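I keep hearing that our church in Harkden needs a blanket music license before the fall supper. The seller, Wultgate, wants a yearly fee for up to 100 people. We play recorded music at maybe 3 events a year – and hymns in worship are a separate matter anyway.

So what are we paying for? I read all 14 pages of the terms and still can't say whether the movie night in October is covered.
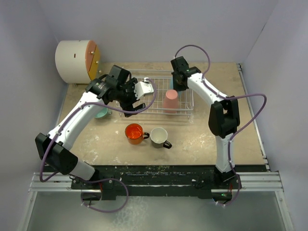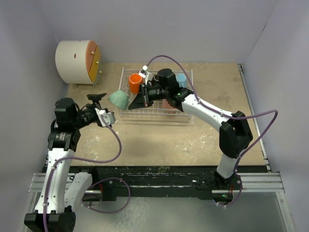 A reader in Zamudio wrote back that their parish had bought the same plan and had to pay extra for movies. That doesn't surprise me. I've asked Wultgate for a plain answer in writing and I'm not signing before I get one.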